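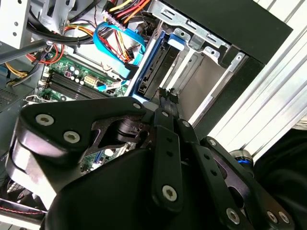 I need a bench hand, and I'd like it to be somebody who gets a small thrill out of taking the side off an old desktop. I run a refurbishing shop called Penier. We take in computers that offices and schools are done with, get them working again, and sell them cheap or strip them for parts. The job is mostly the insides: cables, memory slots, metal drive bays, a green motherboard you'll be blowing the dust off before you do anything else. If you can look into an open case like that and already be thinking about which cable has to come out before the drive will, please keep reading, because I'd love to hear from you!

So, what you'd be doing. Machines come in on Wednesday, usually in the morning, and they come in all kinds of shape. Our last big load was 152 desktops from a single office that was moving across town (they'd been stacked in a stairwell for months, and you could tell). You pull a machine off the shelf, give it a number, open it up, and see what you've got. Drives come out first and go into the locked cabinet for wiping. Memory gets tested one stick at a time. Fans get cleaned or replaced. Then you put it back together with whatever it's missing, leave it running for a while on the test shelf, and write up the card.

The card matters to me a lot, maybe more than it should. It's a plain index card with what went in, what came out, and anything weird you noticed. I've been doing it since I started the shop and I still go back and look at the old ones. If you write "makes a noise" I will come find you and ask what kind of noise.

Some of the work is dull and I'd rather say so now. There's a lot of coiling power cords. There's a bin of screws that always needs sorting, and everyone takes a turn at it, including me. Some cases have edges that'll get your knuckles, especially around the drive bays, and the older ones seem to be the worst for it. I keep gloves around in a bunch of sizes but most of us can't do the tiny connectors with them on.

You don't need a degree or a certificate. You don't even need to have done this for money before. What I'm hoping for is somebody who has had a few computers apart at home and gotten most of them back together. You should be okay with a screwdriver, okay with reading small print on a circuit board (we have a magnifier lamp, it's a good one), and able to lift a full tower from the floor to bench height. If lifting is a problem, still write to me, we can talk about how to split things up. You should also be the kind of person who stops and asks before forcing something. I've lost more boards to a confident shove than to anything else, and most of those shoves were mine.

You'd be working with me and with Xiaoyan Tang, who handles the testing and knows more about power supplies than I ever will. She'll be the one training you for the first few weeks. She's patient, she explains things well, and she will make you put the wrist strap on every single time. It's the three of us plus whoever is helping on Saturdays, so you'll get to know everybody pretty quickly.

The hours are part time, 19 a week to start. I can be flexible about which days as long as Wednesday is one of them, since that's when I really need the extra pair of hands. We open the back door at 8 and there's coffee on by then. If things go well I'd like to bump the hours up in the fall, but I can't promise it yet and I don't want you planning your rent around it.

Pay is hourly and we'll talk numbers on the phone before you come in, so you're not wasting a trip. You get paid for training from the first day. You also get first pick of parts we can't sell, within reason. Xiaoyan built her whole home machine that way and I've got a closet I'm not allowed to add to anymore.

The shop is in the Agarwal building, ground floor, around the back by the loading dock. Parking is easy. The bus stop is some 5 minutes away on foot and the walk is flat. The workroom has decent light and a heater that works, and in July we run two big fans and keep the dock door up. There's a radio. We take turns with it.

To apply, send me a note and tell me a bit about yourself. A resume is fine but I honestly read the note first. What I'd really like in there is a short story about something you fixed, or tried to fix and couldn't. It doesn't have to be a computer. A toaster is fine, a bike is fine. Tell me what was wrong with it and how you figured that out.

If I think we might get along, I'll call and set up a time for you to come by. Plan on an hour or so. I'll show you around, we'll sit down at the bench with a dead machine, and you'll take the drive and the memory out while we chat. No stopwatch, no trick. If you've never seen that kind of case before, just say so and we'll poke at it together.

I'm hoping to have somebody started by July, but I'd take the right person sooner. Drop your note in the mail slot by the dock door or hand it to whoever's at the front counter, and put "bench job" on it so it doesn't end up in the invoices. Leave a phone number too, please, and the best time of day to call.

Rüdiger Kettler
Penier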